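Search this site Enter keywords
Posted in Days Out, December 2024

Shopping for a night robot at the Cirklow open day

We've been putting money aside since June for a little delivery robot that can do our evening rounds, so when Cirklow opened its doors I booked us in straight away. I'd spent ages on the websites by then (far too long!) and still couldn't have told you what one of these things costs to run.

First stop was the hall, with three suppliers side by side. Pikis had the smartest stand and the vaguest prices. Contreras had theirs on a printed sheet, bless them, and the basic machine came out at £3000 with the lamp included. I liked that. Then you turn the page and find the charging dock, the spare battery and the support plan, all extra, and my nice round figure started to wobble.

After dark it was outside for the part I'd come for, the street run. 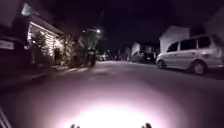
I'd been told to budget for the body first and the lights later, and I think that's the wrong way round for us. Nearly all our rounds are after tea in winter, on streets just like that one, with cars parked along the kerb. If the lamp is poor the rest of it is money down the drain. So the lamp has gone to the top of my list, and the fancy lid has dropped right to the bottom - sorry, lid.

We had a good natter about it by the gate, and I asked the others whether they'd rent for a season before buying.

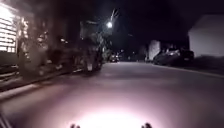
Another visitor said renting had worked out dearer for her shop than she'd planned, as the monthly fee left out repairs, and she'd wished she had asked for the full year's cost in writing. Good tip, and it went straight in my notebook. Nareo, who do rentals only, quoted me £100 a week with repairs in, but you have to sign up for 19 weeks, so you'd want to be fairly sure of yourself!

I also asked about delivery times. Contreras said 8 weeks from order, Pikis wanted to "have a chat about it", and I never did get the chat because the queue was enormous and my feet were freezing.

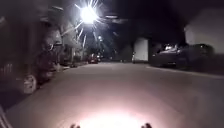

So would I buy one now? I'd rent first, through the dark months, and keep the £3000 where it is until we know how many rounds it can manage on one battery. I'm also going to ask Contreras for a price with the dock and the support plan added in, and for a run on our own hill, which is a good deal steeper than anything we saw on the day. Tea and mince pies were free, by the way, and there's parking round the back if you get there early.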